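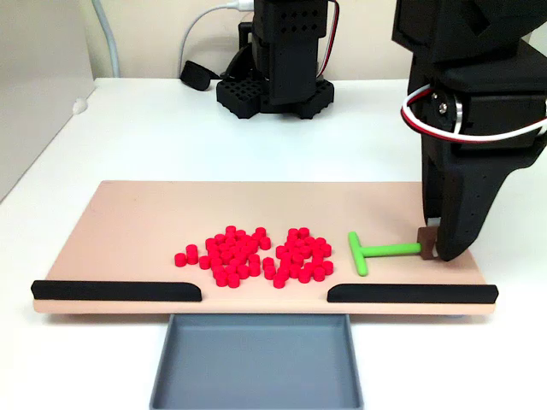

A robot arm holding the green pusher by its brown block, with the red pegs waiting on the board.

How do you pick the right fingers for a robot?

Hi, I'm Urmila Rana, and I get to test robot hands all day! The part of a robot arm that grabs things is called a gripper. Yours is called a hand, and it's a really, really good one, so robots have a lot of catching up to do.

Our arms do a job we call the sweep. The arm holds a green tool shaped like a T and has to push the little red pegs through the gap between the two black rails and into the gray tray. Easy for you, right? For a robot it's tricky, and the hardest bit is just holding on. When the tool bumps into a heap of pegs, the pegs push back. If the grip is weak, the tool twists, and then the flat end of the T points the wrong way (and pegs go everywhere).

So I tried out two kinds of fingers. The first kind, Grendeo, is long and stiff. The second kind, Jalarico, has soft pads that squish a little, like the eraser on your pencil. Each one got 400 sweeps, and I wrote down every time the tool twisted. Grendeo twisted 90 times. Jalarico did it less often, but the pads wore smooth after more than 700 practice grabs and I had to glue on new ones - sticky work!

You may be wondering about the brown block on the tool. A round handle likes to roll between two fingers. A block has flat sides, and flat sides give the fingers something to press on. I love that trick.

Want to try it yourself? Lay a spoon on the table and pinch the handle with just your thumb and one finger. Now push a pile of dry beans with it. Feel the spoon trying to turn? Next, wrap some modeling clay around the handle, squash it into a block shape and push again. Tell me which way you liked better!

In January I start on a new pair of fingers with bumps on the inside, and I can't wait to see how they do with the pegs.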